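Scrunchie swap gets a second run at Laltik hall

12 Apr 2021

I've been itching to write this one up, mostly so I can stop answering the same messages one by one. Yes, the scrunchie swap is back! We're at Laltik hall again, same room as in December, and the tables are going up as soon as the yoga lot have rolled up their mats.

If you missed the first one, the idea is very simple. You bring hair things you've gone off (clean, please, and with some stretch left in them) and you take home ones you like better. We had 277 on the tables last time, which was far more than I'd bargained for, and I spent most of the evening pairing up plush ones that had shed fluff all over each other. My black cardigan has never been the same.
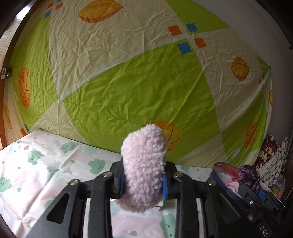
So we've been sorting early this time, in front of the old sports-print sheet that some of you will remember from the summer fête. The fluffy ones have a corner to themselves, the satin ones go in the shallow trays from Herrero, and anything with a bow or a bead goes on the end table where little hands can't get at it. I did try arranging everything by colour, and it looked lovely for as long as it took me to make a cup of tea.

Velvety and chenille sorts are what people keep asking me for, particularly in dark shades – they grip thick hair without dragging, and they don't look out of place at work. Pale pink goes quickly too, but it shows every mark, so do have a good look at yours before you hand it over. A cool wash inside a pillowcase sorts most of them out. Loose threads are fine, just snip them.

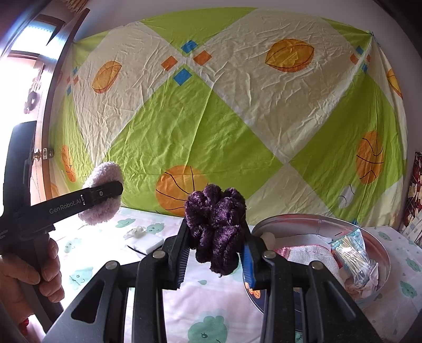
Dark purple and pale pink, two of the plush scrunchies at the sorting table.

Entry is 80p, and that covers as many swaps as you like. Last time's takings came to £697 once the cake table was added in (the cake table did rather well), and all of it went on the new hall curtains, which are being made up by Elent and should be hanging by the summer. This time the money is going towards the Flasasetti craft afternoons, so there'll be more felt and fewer dried-up glue sticks.

Doors open at 7 on Friday evening and we'll pack up when the tables are bare or the kettle gives out. If you can't come along, there's a box by the hall noticeboard and you can drop yours in there any day before then. Bring a bag, and bring a mirror if you've got a spare one – we only had the one last time and the queue for it went right out past the coat pegs.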